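Unit 6: Inventory and Reorder Points
Intro to Small Business Operations
Handout revised May 2, 2026

Read this before you start the Unit 6 worksheet. Bring a calculator to class.

1. Why stock costs money

Goods sitting on a shelf have already been paid for, or soon will be. Until they sell, that money can't go to rent, wages or new goods. Stock also takes up space, gets damaged, goes out of date and has to be insured. Together these are called holding costs.

Running out has a cost too. A customer who can't get an item may wait, buy something else or go to another store. These are called stockout costs. They are harder to measure, and many small firms never try.

2. Terms you need

Demand: how many units go out in a given period.
Lead time: the time between placing an order and having the goods ready to sell. Receiving and checking count as part of it.
Safety stock: extra units kept in case demand rises or a delivery is late.
Reorder point: the stock level at which you place the next order.

3. The reorder point

Reorder point = (daily demand x lead time in days) + safety stock

Worked case. Iketti sells replacement cabinet hinges. It sells 18 boxes a day, and its supplier, Zakberg, takes 14 days to deliver. Demand during the lead time is 18 x 14 = 252 boxes. If Iketti keeps 50 boxes as safety stock, the reorder point is 302. When the count drops to 302, the order goes in.

Note that the size of the order does not appear in the formula. When to order and how much to order are separate questions. Students mix these up on the exam every September, so keep them apart in your notes.
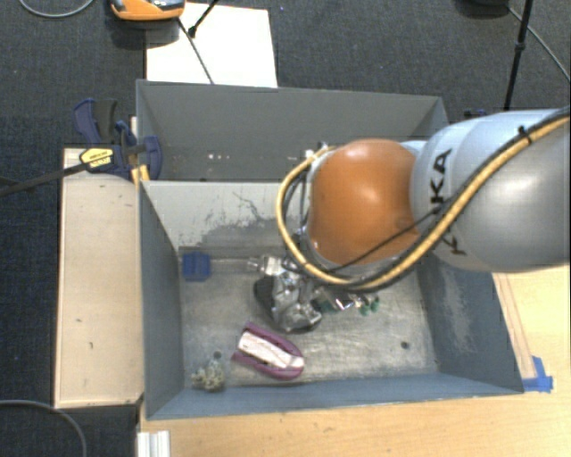
4. How much to order

Large orders mean fewer deliveries and often a lower unit price, but more stock on hand. Small orders do the opposite. Suppose Zakberg gives a discount on orders of 2,000 boxes. At 18 boxes a day, that order would last Iketti 111 days. Whether the discount is worth it depends on storage space, cash on hand and how steady sales are.

With steady sales, average stock is half the order size plus safety stock. For an order of 2,000 boxes that is 1,000 + 50 = 1,050 boxes. Multiply by the yearly holding cost per box to get the total holding cost.

5. Records and counts

The formula only works if the count is right. Common causes of wrong counts:

Returns put back on the shelf but not entered
Damaged goods thrown out without a record
Boxes of one size stored with another
Deliveries signed for before they were checked

A cycle count checks a few items at a time all year. Fast sellers should be counted more often than slow ones.

For next class

Do problems 1 to 6 on the worksheet. In problem 4, use working days for both demand and lead time. Read the Gitano case and write one paragraph on its safety stock.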